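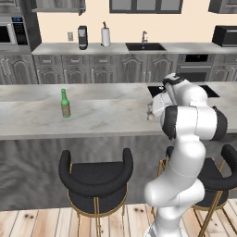

Week 6: Equipment planning for a manipulation cell
Instructor: Elvira Ñahui

Reading before class: the Cáceres worksheet, sections on floor loading and spares. Bring your own copy, I will not have extras.

1. Simulate before you quote

Build the workspace in simulation first and put the arm where you expect to mount it. A kitchen island is a good test because the counter is deep and stools, bottles and glasses all take up room. Check whether the arm can point its gripper down at a small glass near the front edge. Then check the far side. Many budgets fail at this step, when the reach turns out too short and the next size up needs a heavier base.

2. What goes in the budget

Arm and controller
Gripper, plus spare fingers
Mount or pedestal
Simulation seats
Shipping and installation
Training time for staff

Students usually leave out the last two.

3. Worked case

Two bids for the gripper and mount package:

Pisier: $2,508, shipping included
Notivau: $2,672, spare fingers included

The gap is $164. Price the spare fingers separately and add them to the Pisier bid before you compare. Lead time was not stated in either bid. Ask for it in writing.

4. Rent or buy

Eglė Kuusk covered this in October. Her rule: if the arm will sit idle more than half the term, get a rental price. Use her spreadsheet, second tab.

Assignment

Write a 2-page purchase plan for the Stiteck lab. Include one simulated layout and a line for maintenance. Due Friday, November 7, 2025.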